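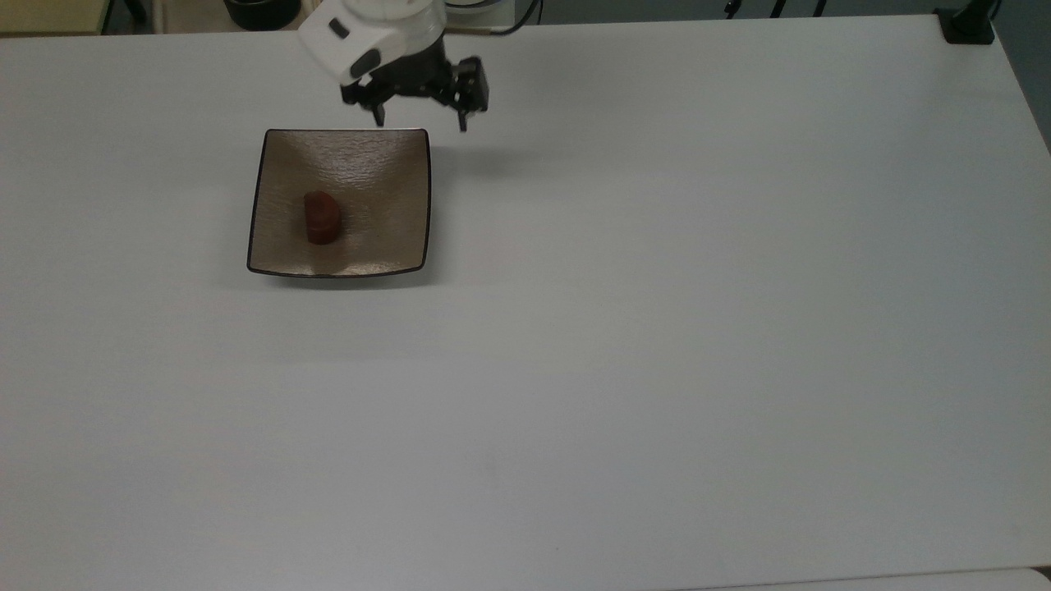
Declan Horgan reckons the force has had long enough. He told the Hullside meeting that 7 months is no time to wait for body-worn footage of a stop that lasted two minutes, and he got the loudest clap of the night for it.

Quick recap for those who missed the last issue. A young man was stopped outside the Ferrand estate shops, taken to the ground, let go without charge. Family complained. Complaint went to the force's own standards department, and there it has sat. Two letters so far, both saying enquiries are ongoing.

What we asked for at the meeting:
- footage to be shown to the family and their solicitor, in full
- the stop and search figures for Ferrand and Bomholm, by ward, not lumped in with the whole city
- a named officer to deal with, becuase the name keeps changing

The inspector took notes. Said she couldn't discuss a live case. Fair enough on the case, but the figures aren't a live case and we still haven't got them.

Petition is on 675 signatures, up from where we were in September. Paper copies at the Bomholm library desk and the chip shop on Hevumlow Road. Please don't post them back to us one at a time, hand in full sheets if you can.

Abbas Bakhtiari is running the know-your-rights session again, 7pm, upstairs at the Hevumlow centre. Room holds 27 so let him know if your coming. Under-18s welcome - bring a parent or don't, up to you. He'll go through what an officer has to tell you before a search and how to ask for the record afterwards.

Lifts home available from Hullside. Ring the usual number before six.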